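Careers > Current vacancies > Collections and Stores

Posted: December
By: People and Culture, Triltilell Household Collection

Collections Packing Assistant (2 positions, fixed term)

The Triltilell Household Collection invites applications for two Collections Packing Assistants to join the relocation project at our Sidermont store. The appointments are full time for six months and are based on site for their entire duration.

About the project

The Collection holds 2,603 catalogued items of domestic use, among them tableware, kitchen tools, storage tins, linen and small furniture. These are being moved from the former Desmet Street premises to purpose-fitted shelving at Sidermont. The first stage, covering linen and furniture, is complete. The second stage covers ceramics, glass and enamelware, and includes 343 plates, lids and shallow dishes which must be unpacked, checked against the catalogue, labelled and repacked individually.

The positions advertised are for the second stage. The work is repetitive by nature and is carried out at a table, one object at a time. Applicants should be confident that they can maintain the same standard of care at four in the afternoon as at the start of the day.

Duties

The Packing Assistants will:

- unpack crates received from Desmet Street and place each object on a clean, clear work surface
- compare each object with its catalogue entry, including its size, colour, rim and any printed decoration
- record chips, cracks, stains and earlier repairs on the condition sheet
- attach a temporary tag and wrap the object in the material specified for its type
- pack finished objects into lidded boxes and enter the shelf location in the register
- keep the packing room tidy, including the removal of used tissue and card at the end of each shift
- report any breakage or suspected breakage to the Stores Supervisor without delay

Decoration is to be described in plain terms. Staff are not expected to identify makers or to date objects, and should not guess at either. Where a mark cannot be read with certainty, the entry should say so.

Selection criteria

Essential

- demonstrated experience in handling fragile items, whether in a museum, a shop, a commercial kitchen, a removals business or a similar workplace
- clear handwriting and accurate data entry
- the ability to follow a written procedure and to ask for help when the procedure does not cover the case
- the ability to stand or sit at a workbench for extended periods and to lift boxes of up to 6 kilograms

Desirable

- experience with the Osa stock register or a comparable system
- a current forklift licence
- knowledge of 20th-century household goods

A formal qualification in collections work is not required. Training in handling, wrapping and labelling will be provided in the first two weeks, and new staff will not work with glass until it has been completed.

Hours and conditions

Ordinary hours are 8:30 am to 4:30 pm with an unpaid meal break. The store is kept at a constant temperature that some people find cool, and warm clothing is recommended. Rings, bracelets and long necklaces are not to be worn at the packing tables. Lockers are provided. On-site parking is limited and is allocated on request.

The Collection welcomes applications from Aboriginal and Torres Strait Islander people, people with disability and people returning to the workforce. Adjustments to the workbench, seating and hours can be discussed at any stage of the recruitment process. 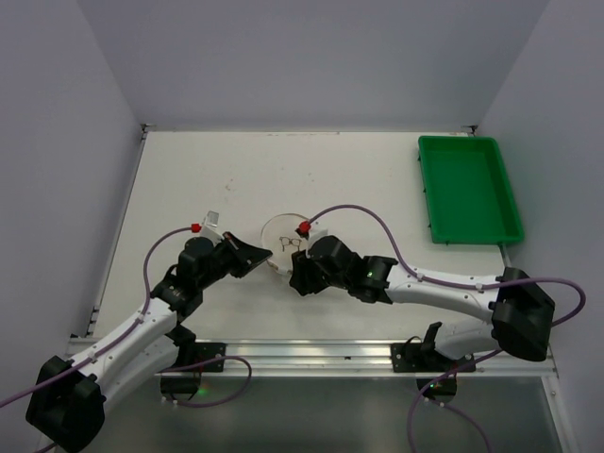 How to apply

Please submit a résumé and a statement of no more than two pages addressing the essential criteria. The statement should include one example of a task in which you handled breakable goods. Shortlisted applicants will be asked to attend an interview at Sidermont and to complete a short practical exercise in checking and wrapping a plate.

Applications close at 5 pm on the last working day of the month. Late applications will not be accepted.

© Triltilell Household Collection | Contact People and Culture | Back to top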